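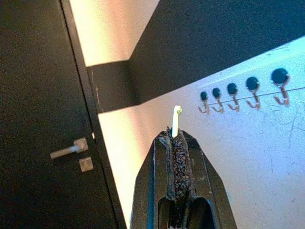
Figure 6. Wrist camera view with the gripper pointing upward and the wall hooks at the right.

6. Preparing the arm for open day visitors

1. Put the Karnov arm in Demo mode and set the speed limit to 60.
2. Turn the wrist until the gripper points to the row of hooks.
3. Check the wrist view on the visitor screen. The tip of the gripper must be visible. A tilted view of the room is normal.
4. Press Hold and wait 2 seconds before you invite the group to come closer.

Note: Grain over dark surfaces, such as the door, does not affect the demonstration.

CAUTION: Keep visitors behind the floor line while the arm has power.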